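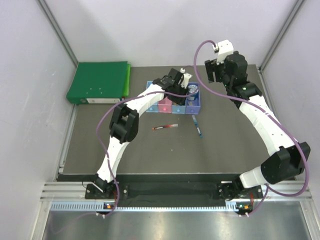
Le règlement de la cellule

Quand Marta Hnatiuk prit son poste chez Sostow, un matin d'octobre où il pleuvait de travers sur la verrière, on lui remit un badge, une paire de chaussures trop grandes et un classeur si lourd qu'elle le posa d'abord par terre pour signer le reçu. C'était le règlement. Geert Lambrechts, qui l'avait écrit presque seul, y avait passé les deux dernières années, le soir surtout, et il en parlait comme d'autres parlent de leur potager, avec une fierté un peu inquiète, toujours prêt à vous faire goûter quelque chose.

« Vous le lirez tranquillement, dit-il. Il y a 155 articles, mais beaucoup sont courts. »

Elle le lut dans le tram, puis à la cantine, puis chez elle avec un thé qui refroidissait. L'article premier disait qu'on n'entre pas la main dans la cellule tant que les bras ne sont pas au repos. Le deuxième disait ce que c'est que le repos, et il tenait sur une page et demie, car Geert avait voulu distinguer le bras immobile du bras arrêté, et le bras arrêté du bras qui attend. Un bras qui attend, écrivait-il (et Marta souligna la phrase au crayon, ce que l'article 140 interdisait), ressemble à s'y méprendre à un bras qui dort.

Son travail à elle était simple à raconter. La ligne Nendeck apprenait à ranger des fournitures de bureau, et quelqu'un devait vérifier que ce qu'elle faisait correspondait bien à ce que le règlement lui permettait de faire. Marta restait donc debout devant la paroi blanche, la fiche à la main, et regardait la pince noire se tenir au-dessus des petits bacs, deux bleu clair, un rose, un violet, avec cette lenteur appliquée qu'ont les enfants lorsqu'on leur confie un verre plein. Elle s'y attacha plus vite qu'elle ne l'aurait cru. Au bout d'une semaine elle disait bonjour en arrivant, d'abord au bras gauche, puis au droit, pour ne vexer personne.

Le premier ennui vint d'un stylo bleu, un modèle tout mince. L'article 61 voulait que chaque objet posé sur le plateau ait une destination déclarée avant le départ du cycle. Or la fiche du jour donnait une place au stylo rouge et n'en donnait aucune au bleu.

« On le met avec le rouge et on n'en parle plus », proposa Horácio Cunha, qui assurait la maintenance et que l'heure du déjeuner rendait conciliant.

« Ce n'est pas déclaré. »

« Marta, c'est un stylo. »

Elle appuya tout de même sur le bouton d'arrêt, attendit le repos au sens de l'article 2, et monta chercher Geert. Elle s'était préparée à un soupir, ou à une de ces plaisanteries gentilles qu'on fait aux nouvelles. Il descendit sans manteau alors que l'atelier était glacial, se pencha vers la cellule et resta là un long moment, les mains dans le dos.

« Et le robot, qu'est-ce qu'il en aurait fait, à votre avis ? »

« Il l'aurait rangé quelque part, je suppose. Au mieux. »

« Au mieux, oui. » Il répéta les deux mots, plus bas. « C'est justement ce que le client de Gunawan nous avait dit, pour les flacons. La machine avait fait au mieux. »

Marta ne connaissait pas l'histoire des flacons, et Geert la lui raconta dans l'escalier, puis sur le palier, puis devant la machine à café, en s'égarant beaucoup. Il y avait eu une livraison mal étiquetée, un cycle lancé à 930 pièces, une équipe de nuit qui n'avait pas osé arrêter parce que rien n'était vraiment en panne. Aucun blessé, Dieu merci. Mais on avait retrouvé plus de 200 flacons dans des boîtes où ils n'avaient rien à faire, et Agnese Jankauskaitė, qui dirigeait alors le contrôle, les avait repris un à un avec sa lampe, jusqu'au petit jour, sans un mot de reproche à personne. C'est en la voyant faire que Geert avait acheté son premier classeur.

« Alors il faudrait un article pour l'arrêt sans panne, dit Marta. Quand on ne sait pas, tout simplement. »

« Il y a le 61. »

« Le 61 parle des objets. Il ne parle pas de la personne qui tient la fiche. Moi, tout à l'heure, j'ai eu peur de déranger. »

Il la regarda par-dessus son gobelet, et elle pensa qu'elle était allée trop loin pour quelqu'un dont les chaussures n'étaient même pas encore à la bonne taille.

L'article fut rédigé l'après-midi même, à quatre, sur un coin de l'établi. Hooman Ebrahimi, le programmeur, voulait y mettre un délai en secondes ; Horácio voulait qu'on puisse manger avant ; Geert tenait à un point-virgule. Agnese, qu'on avait appelée chez Minberg où elle travaillait désormais, écouta la lecture au téléphone et demanda seulement qu'on retire le mot « exceptionnellement ».

Il disait, pour finir : Toute personne présente devant la cellule peut arrêter le cycle parce qu'elle doute ; elle n'a pas à prouver que son doute était fondé, et celui qui est dérangé la remercie.

« La remercie, c'est dans le règlement ? » demanda Hooman.

« C'est dans le règlement », dit Geert, et il alla chercher la perforatrice.

Marta compléta la fiche, y inscrivit une destination pour le stylo bleu, fit signer Horácio, qui signa la bouche pleine, et revint se placer devant la paroi. Elle vérifia que personne n'avait la main à l'intérieur, dit à voix haute « je relance », comme le demandait l'article 9, et appuya.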